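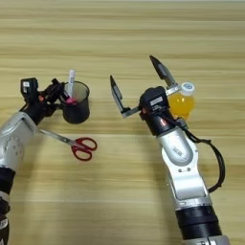

Reading time: 2 minutes

Wikico Shared Workshop, Evening Build Course
Handout 2: Two arms, one table
September 16, 2026

Welcome back, and thank you for stacking the chairs last time! This handout covers the table exercise, and I've tried to write it the way I would say it to you at the bench, so forgive me if it wanders a bit. Keep it with your build log. You'll want the notes on cables again in December, when we start on the Chiba frame.

By now both arms should be bolted down and answering to the leader handles. If yours still drifts when you let go of the handle, go back to the zeroing page in Handout 1 before you do anything else on this one. I know it's dull. I skipped it myself on the Prarkden build and spent most of a weekend hunting for a fault in the wiring that was never there.

Setting out the table

Use plain desk things: a pen cup with a marker or two in it, a pair of scissors with bright handles, a small bottle of juice with the cap screwed on tight. Lay the scissors flat and leave yourself plenty of open wood to work over.
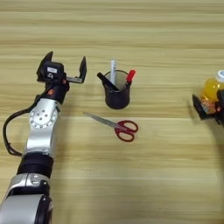

Open the gripper well before you get near the cup, wider than feels necessary, and come in slowly with the wrist already turned the way you want it. Most of us (me very much included) try to turn the wrist at the last moment, and then the finger catches the rim and over goes the whole thing, pens and all. Close gently. A cup like this dents if you squeeze it the way you'd squeeze a block.

About those cables. Each arm has a black cable that bows out near the wrist, and it needs that slack for the full swing. Please don't zip-tie it flat to the link, however much neater it looks! Run the wrist to both ends of its travel by hand, with the power off, and watch the loop the whole way. 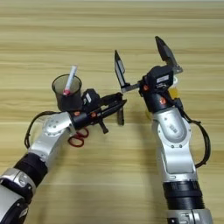
When the two grippers have to work close together, decide out loud which arm moves and which one waits. It sounds silly when you're alone in the garage, but it helps enormously. Back the waiting arm off a little and keep its fingers open, and you'll have room to correct yourself.

Recording your runs

Save every run, the clumsy ones too. My own folder from last winter held 1,805 of them, and after I had weeded out the ones with a stalled joint or a missing camera I was left with 1,598, which was still plenty to learn from. Name each file with your bench, the object and which arm did the lifting. The Nundent logger will add the time by itself. 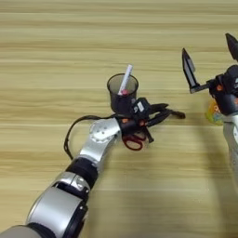
Check the wrist views as well as the overhead view when you play a run back, as a finger that looks clear from above may be touching something underneath. Scissors are the usual culprit. Write down the joint readings at the moment of contact and bring them along to the next session, together with your spare fuses and the short hex key.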